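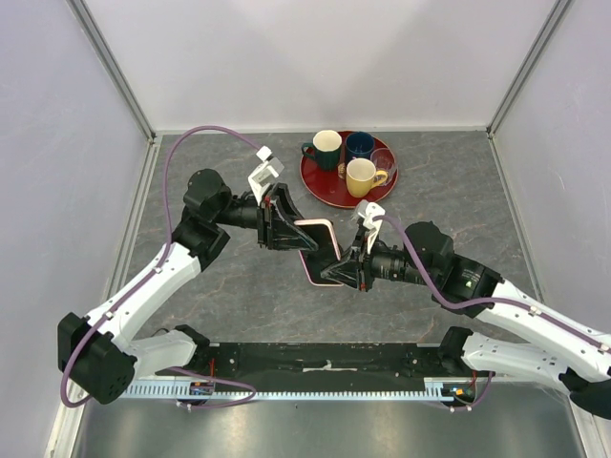
The Citetti kit had been on the bench since Tuesday, and Farzana Mondal had not yet written a sentence of the review. She had the invoice, the parts list and a test sheet with most of its boxes blank. The first box said Handover, two-arm, consumer device. At a quarter past nine the arms were doing it: the phone hung at a slant over the marble top with a gripper on each side, well clear of the round red tray and the mugs. She wrote down the time and then the word "holding."

"Holding is a result," said Ashraful Howlader, who sold the kit on behalf of Zuvwood and had come in person, against her advice.

"Holding is a state," she said. "Let go with the left."

He typed the command. She watched the gap between rubber gasket and glass that she had drawn in her own head, the one that would open if the grip were poorly balanced. Then she wrote a second line and did not read it to him.

The review was for Urnunura, which paid by the page and did not care how the page came out. Zuvwood cared. The firm had two kits left from the first batch and a buyer, Aldana Herrera, who wanted one of them for a repair counter and had said she would read the review before she signed. Ashraful had mentioned this once in the car park and once on the stairs.

The second box was Approach. The arm was to come in low with the fingers open, stop short of the phone, and wait. The manual gave the stopping distance in two places and the numbers did not match. Farzana had asked Malsha Jayawardena, who wrote the manual, which was correct.

"The second one," Malsha said on the phone. "The first is from Hrubý."

"What is Hrubý?"

"The controller before this one. It stopped late."

Farzana crossed out the first number and kept the wrist feed open on the laptop.
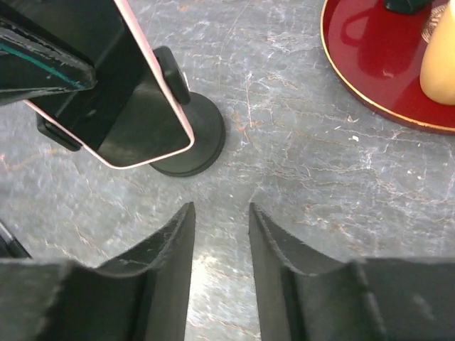
Approach, wrist feed. Fingers open, phone in the black holder, tray at upper right.

She ran it 10 times. She logged each stop against the second number and put the spread in the margin. Ashraful asked whether the spread was good. She said it was a spread.

What bothered her was the state of the fingers. The scuffs ran along the upper edges and there was gray dust near the tips. The parts list said new. She turned back to the invoice, which also said new, in Ashraful's handwriting.

"How many hours are on these?" she said.

"Hours?"

"The fingers. They have been worked."

He looked at the laptop for longer than the question needed. "They may have come off the demonstration unit," he said. "The arms are new. The rail is new."

She wrote: Fingers, used. Vendor confirms. She left a space after it in case he had more to say, and he did not.

The third box was Touch. A rounded pad at the end of the finger was meant to meet the glass and press without sliding. Zuvwood's sheet promised that no mark would be left and that the force would stay under 5 newtons. Farzana had a gauge for the force. For the mark she had a cloth and a lamp.
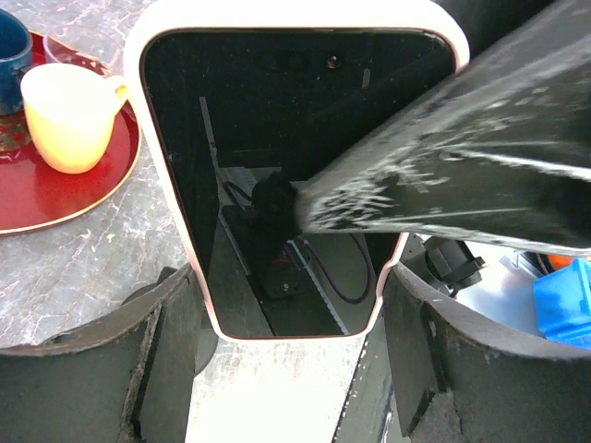 Touch. Screen off, pad on the glass, tray to the left.

The gauge stayed under. She wiped the screen, held the lamp close to it and looked for a mark. There were specks of dust and her own reflection. She gave it the box.

At noon her brother came by with the van keys. Rajitha Mondal had no opinion on robots and stood with his coat on – he had parked badly – while she set up the last run.

"Is that the one you're sending back?" he said.

Ashraful stopped typing.

"I haven't said I'm sending it back," Farzana said.

"You said on Sunday."

"On Sunday it hadn't arrived."

Ashraful took a chair from under the window and sat down on it. After a minute he asked, in a flat voice, what would change the result. She told him: a new pair of fingers per gripper, fitted before sale, and a line in the manual with one stopping distance in it. He wrote both down on the back of the invoice. Then he asked if she would hold the review for 3 days, and she said Urnunura wanted it in January and it was still January.

The last box was Grip, narrow. She started the run herself.

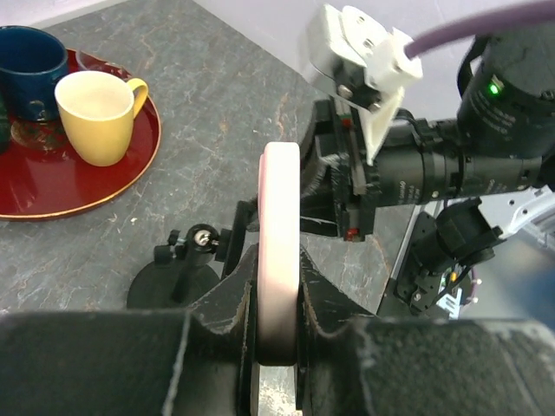
Grip, narrow. Pale pink piece upright between the fingers, stand and tray behind.

She counted off the hold on the wall clock and logged it. Rajitha jingled the keys. Ashraful had gone out to the landing to call Malsha, and through the door she could hear him reading the two numbers aloud, the wrong one first.

She opened the page for Urnunura and typed the heading, then the list price, then the condition of the fingers.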